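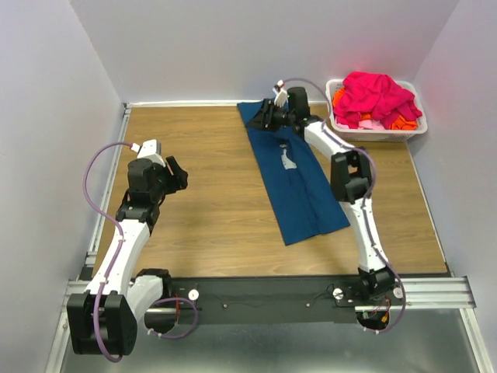 # About Plistmont

Plistmont is a small language school. We teach evening and weekend classes to adults, mostly people who live or work within a bus ride of us. We started with Welsh and Norwegian, the two languages our founders speak at home, and we now teach Italian and Portuguese as well.

We are not part of a chain. The school is owned by the two people who set it up, and both of them still teach every week.

## How we started

Oda Fagerlund moved here from Norway to work as a translator. Cadi Beddoe was teaching Welsh at a further education college that was cutting its evening programme. They met when the college closed its last adult class and Cadi's students asked whether she would carry on somewhere else. She rented a room above a shop on Chiu Street and taught Welsh there on Tuesday nights. Oda took the same room for Norwegian the following term.

The first Norwegian class had 3 students. One of them still comes, and is now in the advanced reading group.

We stayed above the shop for four years. The stairs were steep, the heating came on when it felt like it, and there was no way in for anyone using a wheelchair. When the ground floor of the old Melotel building came up for rent we took it. The Melotel had been a small hotel, and the classrooms are what used to be the breakfast room, the bar and the residents' lounge. The bar counter is still there. We use it for tea.

## What we teach

All our courses run by the term. A term is 15 weeks, with one class a week and a break in the middle.

| Language | Levels | When |
|---|---|---|
| Welsh | Beginner to advanced | Weekday evenings |
| Norwegian | Beginner to advanced | Weekday evenings |
| Italian | Beginner, improver | Weekday evenings and Saturday |
| Portuguese | Beginner | Saturday |

We teach Portuguese as spoken in Portugal. Students who want Brazilian Portuguese are welcome, but the recordings and the course book will not match what they hear from family or friends in Brazil, so please talk to us first.

Welsh classes use the southern forms unless a group asks for northern ones. Cadi is from Carmarthenshire and will tell you which words she had to learn later.

In Norwegian we write Bokmål. Advanced students read some Nynorsk from their second year.

## Class size

No class has more than 16 people in it. If a course fills up we keep a waiting list, and if the list is long enough we open a second group on another evening. We would sooner do that than squeeze in extra chairs.

Beginner classes do not usually run with fewer than five. If yours is cancelled you can have your money back or move to another course, whichever you prefer. Advanced classes are smaller by nature and we run them anyway.

## How we teach

Lessons are mostly talking. You will speak from the first evening, in short sentences, and you will get things wrong. Grammar is taught when it is needed and written up on the board, and there is a printed sheet to take home.

Homework is optional but most people do it. It takes half an hour or so and is marked by hand by the person who teaches you. We used an online exercise system called Tondonix for two terms and went back to paper. Students who like to practise on a phone can still have the word lists as sound files.

We don't set tests. Students who want a formal qualification can take an outside exam, and we will help you choose the right level and go through past papers with you. There is a small charge for those sessions.

## The library

There are shelves along one side of the old lounge with novels, children's books, cookery books and a good number of crime stories, most of them in Norwegian. Anyone enrolled can borrow up to two at a time. Write your name in the red notebook and cross it out when you bring the book back.

We are always short of Portuguese books. If you have any you no longer want, we would be glad of them.

## Sunday conversation mornings

On the first Sunday of each month we open from ten until noon for conversation. There is a table for each language and a teacher at most of them. You do not have to be a current student. It is free, though there is a tin for coffee money.

People come and go. Some sit at the same table every month and others try two or three in a morning.

## Who works here

**Oda Fagerlund** teaches Norwegian at all levels and looks after enrolment. She still translates, chiefly instruction manuals and the occasional novel.

**Cadi Beddoe** teaches Welsh and keeps the accounts. She also trains new teachers, who sit in on her classes for a term before they have one of their own.

Italian and Portuguese are taught by part-time staff. All of them are paid for preparation and marking as well as for the hours in class.

## Fees

Fees are set in June for the year ahead and do not change until the next June. You can pay for a term in one go or in three parts. There is a lower rate for anyone on benefits, and we don't ask for proof — tick the box on the form and pay the lower amount.

## Finding us

The school is on the ground floor of the Melotel building, with step-free access from the car park at the back. The 31 bus stops opposite. The front door is locked once evening classes have begun, so if you are late, ring the lower bell. The upper one belongs to the flats.

The office is open from four until seven on teaching days.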